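How I Get Water Rings Out of a Wood Table

I grew up in a coaster house and then married into a no-coaster house, so I've had plenty of practice at this! My friend Imelda Pascual taught me the first method years ago and I still start with it every time.

First, look at the color of the ring. White or cloudy means the moisture is sitting up in the finish, and you can fix that at home. Dark or black means it got down into the wood itself, and that's a sanding job (a different page, and a much longer afternoon).
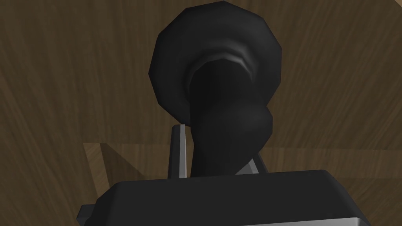

For a white ring you'll want a clean cotton T-shirt, an iron, and a little patience. Empty all the water out of the iron and turn the steam off. Set it on low. Lay the shirt flat over the ring, press for 11 seconds, lift, and peek. Still cloudy? Do it again. Move the iron around the whole time and don't wander off to answer the phone (ask me how I know).

If it's fading but stubborn, let the table cool down and go to plan B, plain mayonnaise. Yes, really. Dab it on, leave it for 2 hours or overnight, and wipe it off with a soft cloth. It smells like a sandwich for a bit. 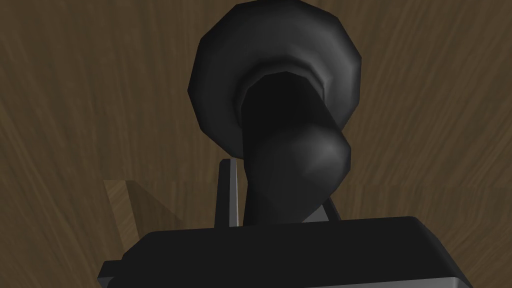

Last updated: 2020-07-13

Once the ring is gone, the spot may look duller than the rest. I rub in a thin coat of paste wax, going with the grain, wait until it hazes, and buff. Do the whole top while you're at it or you'll have one shiny patch.

Please try all this somewhere hidden first, especially on shellac or anything old. Shellac hates heat, so skip the iron there and go straight to the mayo. And no hair dryers on veneer! I lifted a corner on my aunt's sideboard that way and had to glue it back down under a stack of cookbooks.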